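Irnisport team reports on its copper sensor bacteria

The student biology team at Irnisport has finished the first full round of work on its copper sensor, a strain of harmless lab bacteria that turns purple when there is too much copper in the water. The team began planning last July and moved into the teaching lab at the Brunton building in the autumn. What follows is taken from the talk they gave to members, with a few additions from the questions afterwards.

Why copper

The old mine workings above Plustdale still drain into the beck after heavy rain. Anyone who fishes there knows the stretch below the second bridge where very little lives. Copper in small amounts is needed by almost every living thing, but fish and the insects they feed on are harmed by levels that would not trouble a person drinking the water. The usual way to measure it is to send a bottle to a laboratory and wait. The result is accurate, but each sample costs money, and one bottle only shows what was in the beck at the moment it was filled.

The team wanted something cheap enough to use every day at several points along the water. They did not set out to replace the laboratory test. The idea is that a sensor would show which days and which places are worth paying to have tested properly.

How it works

Many bacteria already have a way of noticing copper, so that they can pump it out before it does them damage. A protein inside the cell picks up the metal, changes shape, and switches on the genes for the pump. The team took the switch from this system and joined it to genes that make a purple pigment. When copper gets into the cell, the switch turns on and the cell makes colour as well as pumps.

The first version was far too eager. It turned purple in plain growth medium, which contains a trace of copper, and the students spent several weeks thinking they had contaminated their plates. The second version had a weaker start signal in front of the pigment genes and stayed pale in the medium. It was also slow, and needed to be left overnight before anyone could agree on whether it had changed colour. The third version, which is the one now in use, gives a visible change in 4 hours when the sample is kept warm.

They chose a pigment instead of a glowing protein so that the result could be read by eye, outdoors, without a lamp or a filter. One member asked whether this made it harder to put a figure on the result. It does. The team compares each tube with a printed colour card, and two people reading the same tube do not always choose the same square. They are trying a cheap light meter in a closed box, which so far agrees with itself better than the students agree with one another.

Testing so far

The team made up 395 tubes over the winter, using clean water with known amounts of copper added. Some also had zinc, iron or lead in them, to see whether other metals would set the sensor off. Iron and lead had no effect that could be seen. Zinc gave a faint colour at high levels, and this matters for Plustdale, where the two metals are found together in the old spoil heaps. The students think the zinc result can be allowed for by running a second strain next to the first, one that responds to zinc alone. They have not built it yet.

Below 20 micrograms of copper per litre the sensor shows nothing useful. Above 400 the cells begin to die and the colour fades again, so a very bad sample could be mistaken for a clean one. This was the point that drew the most questions. The present answer is to run every sample twice, once as it is and once diluted with clean water. If the diluted tube is darker than the other, the reader knows to send the sample away.

Beck water has been tried only in the lab. It was filtered first to take out the silt and the wild bacteria, both of which get in the way. Peat stain is a nuisance too, as brown water makes a weak purple hard to judge.

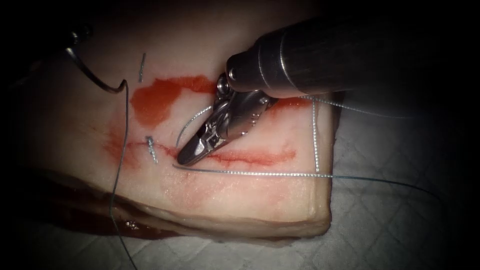
Keeping it contained

The strain is genetically modified and may not be released, so nothing containing live cells leaves the Brunton building. The team has to keep records of every culture, and all used tubes are heat treated before they are thrown away. For field use they are looking at freeze-dried paper discs that hold the working parts of the cell but no living cells at all. The discs would be stored dry and wetted with a drop of the sample.

Making these has been harder than expected. The switch works on paper, but the pigment takes several steps to make and one of them seems to fail without a whole cell around it. The students may have to change to a simpler pigment, probably a yellow one, and yellow will not be easy to see in peaty water. They would sooner solve the first problem than swap it for the second, but they have only until the end of the summer term.

The parts list and the sequences for all three versions have been put on the Prarkano shared drive, together with the lab notes. The notes for the first version are incomplete, as some pages were written up only after the contamination scare. Anyone wanting to use the sequences should work from the third version, where the whole construct has been read and checked.

What happens next

Work for the coming term falls into two parts. Half the team will carry on with the paper discs. The other half will build the zinc strain and repeat the mixed metal tests with both strains together. If there is time they will also look at whether the sensor still works at the temperature of the beck - the warming step is simple in a lab but would mean carrying a heated block and a battery on the hill.

The angling club at Plustdale has offered to collect water at four points below the workings and bring it down to Irnisport after rain. Clean bottles will be supplied by the lab. Please do not use drinks bottles, as even a well-rinsed one can affect the reading, and do not collect near the adit itself, where the bank is unsafe.

The team still needs the loan of a small freeze dryer, and would like to hear from anyone whose workplace has one standing idle. Members who missed the talk can ask for the slides at the Brunton front desk. The next open evening will be announced once the room booking has been confirmed.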